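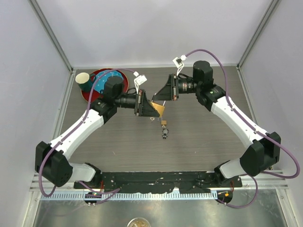 Call for Participants: Bimanual Manipulation Student Project

The Robotics Teaching Laboratory at Drelmont College invites applications for the spring session of the Lostgate Project, a supervised student project in two-arm robot operation. Places are open to undergraduates of any major who have completed at least one college course in programming, physics or shop practice. No earlier experience with robots is required.

Participants work in teams of 3. Each team is assigned a bench with a pair of arms and a set of household and workshop objects, and is responsible for planning, running and recording its own tasks. Tasks in the current catalog concern the handling of small items between two grippers, where both arms must be brought close together without contact between the wrists.

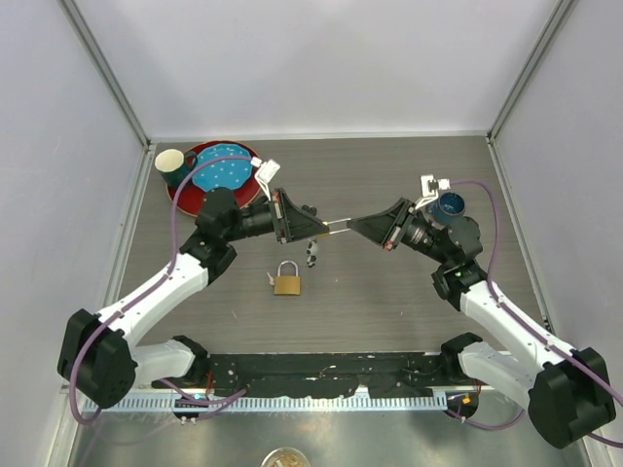
Teams keep a written log of every attempt, including those that are abandoned, and submit it to the project office at the end of each week. Logs are graded for completeness and clarity. A team's success rate on the bench does not affect its grade.

Time commitment. The project requires 133 hours per student over the session, of which 21 are classroom instruction. Bench time is scheduled in the Owen Building on weekday afternoons. All participants must attend the safety briefing, held on a Thursday at 4:00 p.m. before bench work begins. Students who miss the briefing will be placed on the waiting list for the next session.

Credit and support. Successful participants receive 3 credits toward the technical elective requirement. A materials fee of $165 applies and may be waived on request. Selected teams will be invited to enter the Bandadier Student Manipulation Challenge, with travel costs met by the College.

How to apply. Submit the following to the project office in the Owen Building, Lower Level:

A one-page statement of interest
An unofficial transcript
A weekly schedule showing available afternoons

Applications close at 5:00 p.m. on the last working day of February. Students may apply singly or as a complete team. Requests for disability accommodations should be included with the application.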